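Druketti bench notebook, tidy-up task

Went back to the Drastus policy today with the goal order shuffled — same checkpoint as in May, only the instruction text changes.
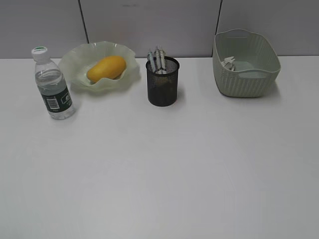
I'm scoring by final layout now, so an upright bottle counts and a bottle on its side doesn't, however nicely everything else went. Cap is 2000 control steps per run.

Pens go in the mesh cup, erasers in the basket, mango stays put. The bottle is still my worry, because the wrist camera loses the label when the fingers close over it! 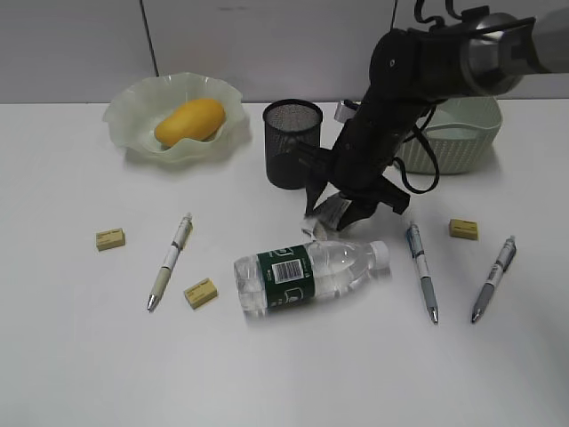

Bench log, December 21, 2025

Retrained on 967 demos (dropped the jerky Haslam ones) and kept 600 as the short-run baseline. Will compare both on shuffled order before touching the learning rate.
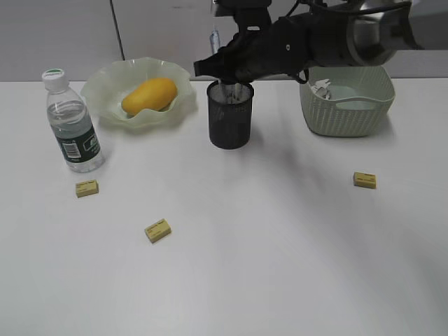 Hokell wants the erasers scored separately from the pens, since one average hides which grasp is failing. Fair point — splitting the score sheet tonight.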